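Progress report for May
Project Golel, work package on grasping from human demonstration
Prepared for the Skondus program office by Paloma Dvorak

1. Work done in this period

In the last report we promised to finish the recording of the cylinder group and to start the training of the second policy. The recording is finished. We now have 391 accepted demonstrations from a target of 500 for all object groups together, and 18 more were rejected in the check because the tracking was lost before the lift. The remaining groups are boxes and soft bags.

All demonstrations are made with the hand-held gripper, without the robot arm. Xiao prepared the protocol for the operators. Each demonstration has one approach, one closing of the fingers, one short lift and one placing. The operator should hold the object upright and keep it still for a moment after the lift, so that we can cut the recording at the same point every time.
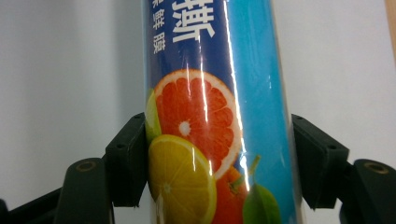

Figure 1. Grasp on a tall cylinder with glossy wrapper (cling film package), both finger pads in contact.

Glossy packages were the main difficulty in this group. The wrapper gives a bright vertical reflection, and the first policy often took such a line for the side edge of the object. It then closed the fingers with an offset. In May we added a random change of brightness to the training images and repeated the test on the 13 cylinders of the test set. The offset became smaller on most of them. Two dark cylinders are still not solved, and I prefer not to report a final success rate before we repeat the test with new starting positions.

2. Changes from the plan

The new finger pads from Garkik came later than we agreed. We continued with the present pads — this keeps the data of the cylinder group uniform — and we will use the new ones only for soft bags.

3. Next period

Recording of boxes, then soft bags. Second test of the cylinder policy on the arm. We ask to move the delivery of the full data set by one month. No change of budget is needed.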